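Frequently Asked Questions: Table Covers and Care

Haltine Textiles, home linens. Page last revised Nov 18, 2021.

What size cloth do I need for my table?

Measure the length and width of the tabletop itself, without the edge molding. For a cloth that hangs down, add twice the drop you want to each measurement. Most people like a drop of 8 to 10 inches for everyday meals. A longer drop looks good at a holiday dinner but gets caught on knees and chair arms.

Does the cloth have to cover the whole table?

No. A short cloth laid across the middle, with the tabletop showing at both ends, is called a center cloth or a wide runner. It covers the part where food and drinks stand and leaves the ends free. A center cloth is also easier to shake out and takes up less room in the wash. If the cloth doesn't reach the edges, try to leave the same width bare on each side.

Can I use a cloth over a padded table surface?

Yes. A padded top keeps a light cotton cloth from sliding. Make sure the surface is dry and free of crumbs before you lay the cloth, because crumbs show through thin fabric as bumps. On a dark pad, test a damp white rag in one corner first. If color comes off on the rag, put a plain liner between the pad and the cloth.

Which prints hide stains best?

Small, scattered prints do better than solid colors. A berry or leaf pattern on a pale ground hides a drop of tea fairly well. It won't hide grease, which darkens the cloth wherever it lands. Solid white shows everything but can be washed hotter than most prints.

How do I wash a printed cotton cloth?

Turn it inside out and wash it in cool water with similar colors. Use half the detergent you would use for towels. Don't use bleach, including the kind sold as color-safe, on any of our Pravari prints. Take the cloth out as soon as the cycle ends and hang it by the long side.

Will it shrink?

A little. Our cottons are cut with an allowance for the first wash, so a new cloth may measure slightly over the size on the label. Tumble drying on high will take it below the label size, and we can't exchange a cloth that has been dried that way.

How do I get fold lines out?

Iron while the cloth is still damp, from the back, on the cotton setting. If it has already dried, spray it with water, roll it up for ten minutes, then iron. Light creases drop out overnight if you leave the cloth lying on the table.

What about spilled sauce or juice?

Blot, don't rub. Lift off anything solid with a spoon, then hold the spot under cold running water from the back of the fabric. Hot water sets fruit stains. For oil, cover the spot with cornstarch, leave it for an hour, brush it off, and wash as usual with a drop of dish soap on the spot.

Is it safe to set hot dishes on the cloth?

Use a trivet. Neither the cotton nor the padding under it is meant as heat protection. Cotton can scorch, and a padded top may be marked permanently even when the cloth looks fine.

How should I keep snacks and small bottles on the table?

Keep crackers and nuts in a container with straight sides, so it doesn't tip when someone reaches across. Small bottles should be closed before they go down, especially if they are laid on their sides. Leave them off the cloth if the contents could stain.

How do I store cloths between seasons?

Wash them first, even if they look clean. Old sugar stains turn yellow in a closed drawer. Rolling around a cardboard tube is better than folding. If you do fold, refold along different lines every few months.

Can I order a custom size?

Yes, up to 200 inches long. Custom cloths are cut in our Frerichs workroom and ship in 17 days. Send the finished size you want and the print number. Carola Lindemann handles custom orders and will write back if the print has a direction that affects how it has to be cut.

Do you sell to restaurants and rental companies?

We do. Trade prices start at orders of 497 dollars. Nele Wegener can send fabric swatches on request, and we suggest washing a swatch a few times before placing a large order.

What if my cloth arrives with a flaw?

Write to us before washing it and include the order number. We replace cloths with weaving or printing faults free of charge. Slubs, the small thick spots in the yarn, are normal in the Itow line and don't count as a fault.
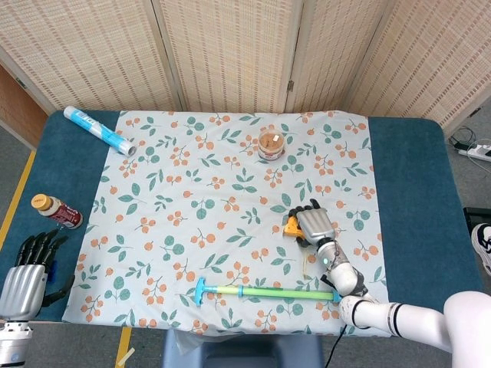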